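# 視察報告:Reradstead小規模事業者向け店舗サービス展示会

11月、当会は、Reradsteadで開催された小規模事業者向けの店舗サービス展示会を視察した。参加者は8名である。目的は、会員店舗における予約受付および顧客向けポイント制度の見直しに先立ち、各社の提供条件を比較することにあった。以下に概要を報告する。

## 1 会場の概況

開場は午前10時で、受付は正面入口の一か所に集約されていた。出展は飲食、理美容、クリーニング、歯科医院など業種別の区画に分かれ、来場者は事前登録の際に選んだ区画から見学を始める方式であった。主催者の掲示によれば、事前登録者は605名を超えたとのことである。午前中は通路の混雑が著しく、商談席の確保に時間を要した。
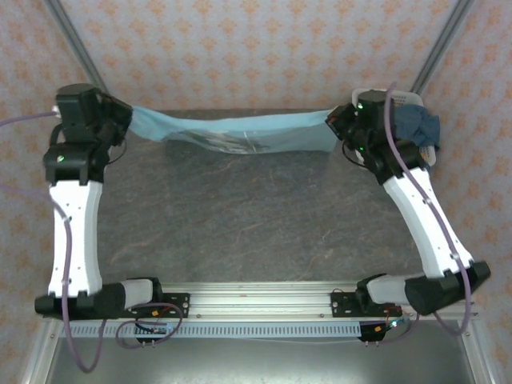
午後は二班に分かれ、一班が予約受付、もう一班がポイント制度を担当した。いずれの班も、初期費用、月額費用、解約時のデータの取扱いの三点を共通の質問事項とした。

## 2 予約受付サービス(Tillex)

Tillexのブースでは、電話予約とウェブ予約を一つの台帳で管理する仕組みについて説明を受けた。電話で受けた予約は店舗側で入力する必要があるが、入力画面の項目は5つに絞られている。無料試用期間は30日で、試用中に登録した顧客情報は、契約に至らない場合も書き出しが可能とのことであった。

一方、複数店舗を運営する会員から要望の多い、店舗間の予約振替には対応していない。担当者からは来年度の対応を検討中との回答を得たが、時期の明示はなかった。
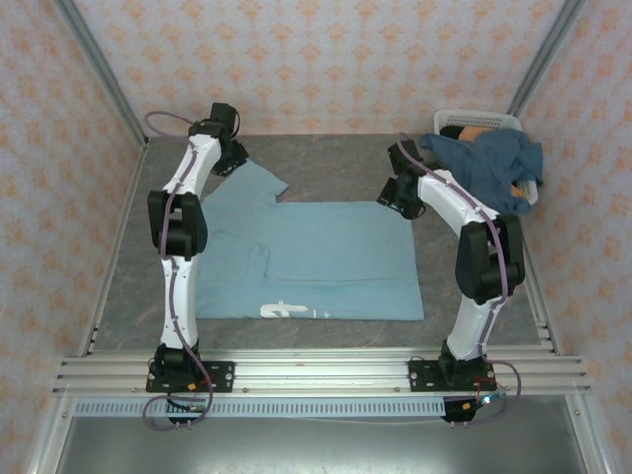 作業台上の水色のTシャツと2本のロボットアーム

## 3 ポイント制度(Vendier、Subramaniam)

Vendierは、紙のスタンプカードを廃止せずに併用できる点を訴求していた。高齢の顧客が多い店舗では現実的な選択肢と考えられる。ただし、紙のカードに押印した分を後日集計する作業は店舗に残るため、繁忙期の負担について確認が必要である。

Subramaniamは商店街単位での共通ポイントを提案しており、加盟店間の精算は月次で行われる。精算手数料の負担割合は加盟店の協議に委ねられ、標準となる規約のひな形が配布された。ひな形には脱退時の残高処理に関する条項が見当たらず、この点は書面で照会することとした。

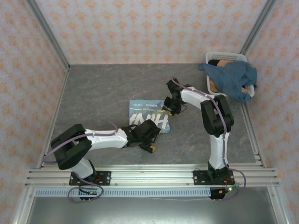 レールに取り付けられた2本のロボットアーム

## 4 セミナーの聴講

午後3時からのセミナー「再来店を促す案内の送り方」を聴講した。配信の頻度を増やすことよりも、来店後の最初の案内をいつ送るかに重点を置いた内容であった。会員店舗の多くは季節ごとに一斉案内を送付しており、送付時期の見直しは費用をかけずに着手できる事項である。配布資料は事務局にて閲覧に供する。

なお、個人情報の取得に際しての同意文言については、質疑の時間が短く、十分な回答を得られなかった。

## 5 今後の対応

- Tillexの試用について、希望する会員店舗を募る。
- Vendierに対し、紙のカードの集計に要する作業手順の提示を求める。
- Subramaniamに対し、脱退時の残高処理を書面で照会する。
- 各社の見積条件を一覧にまとめ、次回の定例会に提出する。

見積書の写しを必要とする会員は、事務局窓口まで申し出られたい。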